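Clonoler D4 dual-arm assembly cell

The D4 is a bench-height cell for small-part assembly: gears on posts, pegs in plates, short pins in bored holes. Two arms share one board and one controller. Parts do not need to be fed in a fixed orientation.

Footprint: 119 cm wide, standard bench depth
Arms: 2, opposed mounting
Changeover between stored boards: 4 minutes
Stored board layouts: 60
Controller: Mevetti, supplied with cell

Staffing

The D4 takes over the insertion step. Kitting, board changes and final inspection stay with the operator, who normally looks after two cells. At Dierckx, where the first units went in last December, the bench crew moved from seated insertion work to a standing round of loading and checking. Plan 40 hours of training per operator – most of it goes to fault recovery and teaching new boards.

Shift leads should expect job descriptions to change. Write the new ones before the cell is powered up.
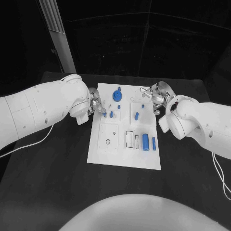 Board layouts can be edited at the cell by any trained operator. Changes are logged and can be rolled back from the controller menu. Grip force is set per part, and a failed insertion stops both arms until someone clears it.

Options: second board carrier, Siltska light curtain, spare finger set.

Orders placed by Fri 17 June ship with the spare finger set included.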